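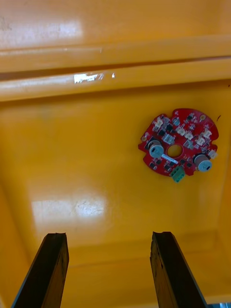 Wekesa Okoth wrote back to the March issue to say that the planner gets the blame for everything, and that in his experience nine times out of ten the planner was simply handed a bad pose and did its best with it. I've been carrying that remark around all summer, and since it has shaped most of what we did on the picking software these last months, it seems only fair to let him start us off.

Home | Issues | Projects | People | Subscribe
Search the newsletter Enter keyword Go

Picking from the yellow bin: where the software stands
27 August 2023

For anyone who joined us recently, Tanui is our grasping stack, the bit that takes a wrist camera view and turns it into somewhere for the fingers to go. Brukura is the tool we use to replay what the stack was thinking, and it has grown from a weekend script into something I now have open all day long (my second monitor is basically Brukura with a clock in the corner).

The job we've been living with is a red circuit board lying flat in a deep, glossy yellow bin. It sounds like the easiest thing in the world, red on yellow! And finding the board really is easy. What we've struggled with is the bin. Shiny plastic throws back big whitish patches of light, and our depth filter used to treat a patch like that as a hole, or now and then as a raised lump, and then the planner would very politely steer the whole hand around a lump made of light. So Wekesa had a point.

Ching-wen Wei rewrote the filter in the spring. Her version fits the bin floor first, using only the pixels it trusts, and then asks of every strange region whether it moves across the plastic when the wrist moves. A reflection slides along and a part stays put. It needs two views where we used to get by on one, which costs us a little time on the approach, but I have stopped minding.

We ran the old and new filters over the same 490 recorded approaches. The old one gave a usable floor in 363 of them. The new one failed on 11, and Ching-wen has gone through every one of those by hand in Brukura. Most come from the strip where the floor curves up into the wall, because the fit assumes a flat floor and the plastic has other ideas. She'd like to model the curve properly. I'd like to mask it out and go home early. We are still discussing it, very pleasantly, over a great many cups of tea.

The board has its own quirks as well. It's close to round, with notches and little tabs at the rim and a hole straight through the middle, so the yellow shows through. Our first segmenter cut out that hole correctly and then placed the grasp center on whatever was left, and the answer wandered from one view to the next. We now fill the hole before working out the outline and keep the cylinders and the green terminal block on a separate "don't squeeze here" layer. Finger width and tip shape come from the Siris config file, so if you change fingers, please change the file too – I lost an entire afternoon to that one.

Still to do is the handover to Trendar, our scheduler, which wants a yes or no within a fixed time and gets grumpy when the second view arrives late. There are 16 open tickets on it. If you fancy one, the timeout ticket is the friendliest place to start, and Ching-wen has left good notes on it. Replay files go in the shared folder under the branch name, please, with the config saved alongside.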